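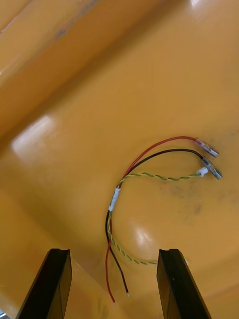 Three-run wire harness in a yellow-orange tray

Flarnden Trailer and Towing Electrical – Harness Repair Kits

There are 46 products in this section.

FOSTIX 2 REPAIR KIT, for trailer light wiring. We have been selling this one for a good many years now and it is still the kit we hand across the counter most often (I keep one in my own truck, under the seat). You get a length of three-core cable, heat shrink sleeves, crimp connectors and a ground ring, all in a resealable bag. Suits small utility trailers, boat trailers and most older campers with a flat plug.

FOSTIX 2 REPAIR KIT, LONG. Same contents with a longer run of cable, for tandem axle trailers. Please measure along the frame rail before you order, and leave a little slack at the tongue – the wiring has to bend when you turn!

DUMAN CRIMP CONNECTORS, bag of 50. Tinned copper with a clear sleeve. Also sold in bags of 100, and the larger bag works out cheaper if you look after more than one trailer.

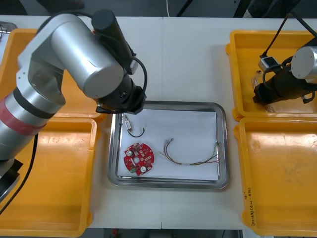

Sorting your connectors before you crawl under the trailer will save you a lot of muttering, and I say that as someone who has muttered plenty. Lay out the butt connectors, the rings, the sleeves and the spare fuses separately, and do it on something pale so a dropped crimp shows up. Four yellow trays on a white table top, with a steel one between them for whatever you are working on, makes a very nice arrangement, though a muffin pan on an old bedsheet has served plenty of our customers just as well.

TRONDAU GROUND RING SET. Stainless steel, assorted hole sizes. If your lights flicker or go dim when you brake, try a fresh ground before you replace anything else. Scrape the paint back to clean metal, bolt the ring down tight and cover it with a dab of grease.
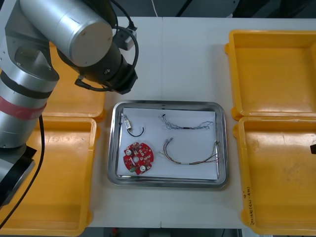

A fresh ground cures a surprising number of trailers, and it is the cheapest thing on this page, so do start there. If the lights are still misbehaving afterward, the trouble is often in the plug, where the pins turn green over the winter.

TRONDAU FLAT PLUG, with dust cap. Molded body, color-coded leads. The cap is on a short strap so it stays with the plug.

Kits can be returned unopened with your receipt. For questions about which length you need, ask for Perihan Kahraman at the parts desk and have your trailer length handy.

Prices last updated 12/26/22.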